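Food and Drink > Drinks without alcohol
Viewed 3,878 times

My lime soda is flat before anyone gets a glass of it, help!

Nusrat Warraich, Bredgate

Hello all. We're having my mum and dad's anniversary lunch at ours in July, 18 of us if everybody turns up, and I've been told I'm on drinks. I want to do a proper sweet and salty lime soda like we used to get at Rana in Forkdale (anyone remember it? little place by the bus station, metal stools, always a queue).

I've had two practice goes and both were a let-down. I squeezed the limes the night before, mixed the juice with sugar, salt and a pinch of roasted cumin, then put the lot in my big Flesar drinks dispenser, the one with the tap, and topped it up with soda water. By the time we sat down it was basically lime squash. Second time it had also gone bitter, and there was a layer of gritty sugar at the bottom which blocked the tap.

Is the dispenser the problem or is it me? I really don't want to be stuck in the kitchen all afternoon making drinks one at a time, but I'd also like it to have some fizz. My uncle says add bicarb. I'm a bit frightened of that.

Zeeshan Mohmand

Bit of both, sorry! A dispenser is fine for squash or iced tea but it's hopeless for anything fizzy. You've got a great big wide surface for the bubbles to escape from, then it gets knocked about again going through the tap. And please ignore your uncle, bicarb and lime will foam up for a minute and then taste of soap.

What I do for a crowd is make a strong lime base and keep the soda completely separate until the last second. For your number I'd use:

12 good heavy limes, juiced
600 g white sugar
the same weight of water
a teaspoon of salt, plus black salt to taste if your lot like it
cumin if you want it, toasted and ground very fine

Warm the sugar and water in a pan until it goes clear, and that's your gritty layer sorted. Let it go stone cold before you add the juice. Hot syrup on lime juice gives you that cooked, marmalade-ish taste. Syrup can be done days ahead and sits happily in the fridge. The limes I'd leave for the morning, because juice that's stood all night loses its zing, and if you're squeezing hard enough to get the white pith involved that'll be where your bitterness is coming from. Don't go mad twisting the last drop out.

Then it's ice in the glass, a good slug of base, soda water down the side, one stir with a long spoon from the bottom upwards. Buy the small cans if you can, the big bottles go flat between rounds and someone always leaves the lid off. 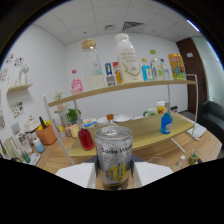
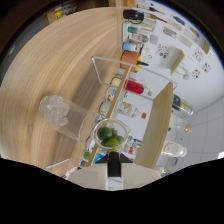
Soda water in the first one, ice and limes in the second.

Get the soda as cold as you possibly can, by the way. Cold water holds on to its fizz so much better. I clear the whole bottom shelf of the fridge the day before and everything else has to go and live in the garage (cue moaning from the rest of the house). Same with the base, put it in a jug and keep it in there until people are sitting down.

As for being stuck in the kitchen, just put it all on a side table and let people help themselves! Base in your dispenser, where it'll behave perfectly well with no bubbles in it, then ice, glasses and cans next to it. Stick up a note saying how far to fill the base or the kids will drink it neat. Ask me how I know.

Saqib Dhanial

just buy lemonade

Arsalan Dhanial

Ignore my brother. Zeeshan's way is right, I'd only add one thing, which is roll the limes on the worktop with the flat of your hand before you cut them. And they need to be at room temperature, you get far more juice. If they're rock hard, ten seconds in the microwave.

Also do a few without salt. I did a whole batch salty for our Eid do and half the table pulled faces. Now I leave it out of the base and put a little dish of salt and cumin next to the glasses.

Nusrat Warraich, Bredgate

Thank you so much, I tried it last night with a half batch and it was SO much better, properly fizzy and no bits! I think I'd go a touch lighter on the sugar for my dad. Doing the side table idea. Does anyone know if mint can be chopped in the morning or does it go black?

Zeeshan Mohmand

It goes black. Keep it whole in a glass of water and let people tear their own.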